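Jarnlow Handheld Capture Station
Set-up and Care Guide
Section 4: Preparing the Station for a Session
Revision date: 2024-11-06

4.1 Scope

This section covers the daily preparation of the two hand units, the marker cubes, the control box and the work table. It applies to all stations at the Ona and Talavera sites. Replacement of internal parts is covered in Section 7. Operators who have not completed the introductory course shall work under the supervision of the site lead.

4.2 Before You Begin

Confirm that the station log shows no open faults. A station with an open fault shall remain out of service until the site lead has signed the entry.

Have the following at hand:
Glove unit, right hand
Gripper unit, left hand
Marker cubes, one for each hand unit
Lint-free cloth
Hex key from the station drawer
Station log

CAUTION: Do not clean the marker cubes with alcohol or any solvent. The printed faces will lift at the corners and the cube will have to be replaced.

4.3 Power and Cables

1. Switch the power strip off.
2. Place the control box on the floor under or in front of the work table, with its vents clear on all sides.
3. Connect the control box to the power strip. Push the plug fully home.
4. Route the cable of the glove unit over the near edge of the table and down to the control box. Leave enough slack for the operator to reach the far corners of the table.
5. Check that no cable passes under a chair leg.
6. Switch the power strip on and wait 30 seconds before connecting the hand units.

NOTE: If the control box restarts during this wait, switch off at the strip and begin again from step 1. Record the restart in the log even if the second attempt succeeds.

4.4 Fitting the Marker Cubes

1. Inspect every face of each cube. Scratches across a black area are acceptable. Scratches that cross from black to white are not.
2. Wipe each face once with the dry cloth.
3. Seat the cube on its mount and tighten the screw with the hex key until it stops. Do not force it.
4. Hold the hand unit and try to turn the cube with two fingers. Any movement means that the mount is worn. Tag the unit and draw a spare.

Cubes are matched to their hand units at calibration and are not interchangeable. If a cube has been changed, the full calibration in Section 5 is required — a quick check is not enough.

4.5 Putting On the Hand Units

1. Sit or stand at the near edge of the table.
2. Put on the glove unit first. Fasten the straps across the back of the hand and the fingers so that the unit does not slide when the fist is closed.
3. Pick up the gripper unit with the left hand.
4. Check the indicator light on the gripper unit. Continue only if it is green.
5. Open and close both hands several times. Watch the readings on the station display.
6. Place the practice object flat on the table and take hold of it with the gloved hand. Keep both cubes turned so that at least one full face of each can be read by the head camera. 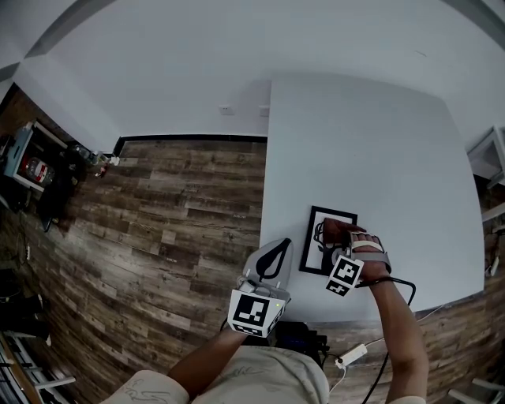 Figure 4-2. Hand units in use with a framed drawing as the practice object.

7. Hold the position until the display reports both cubes as tracked. If one cube drops out, turn the wrist slowly and do not lift the object.

CAUTION: Keep sleeves and jewelry clear of the cube faces. A partly covered face can be read at a false angle without any warning on the display.

4.6 Fault Codes at Start-up

Code 27: Glove unit not found. Check the cable at the wrist, then at the control box.
Code 572: Cube face unreadable. Repeat the inspection in 4.4. If the code returns, replace the cube and recalibrate.

Any other code shall be reported to the site lead before work continues.

4.7 Closing Down

1. Release the straps and set both hand units on the table, cubes upward.
2. Disconnect the hand units, then switch off the power strip.
3. Coil the glove cable loosely. Tight coils break the conductors near the wrist.
4. Complete the log entry and sign it.

Strap pads are renewed each January, or sooner if the stitching has opened. Used pads are returned to stores for counting.

4.8 Contacts

Station faults, Ona: Imelda Ignacio
Station faults, Talavera: Eduardo Espiritu
Spare cubes and strap pads: Kristine Soriano, Plindotura Stores

Continue with Section 5, Calibration.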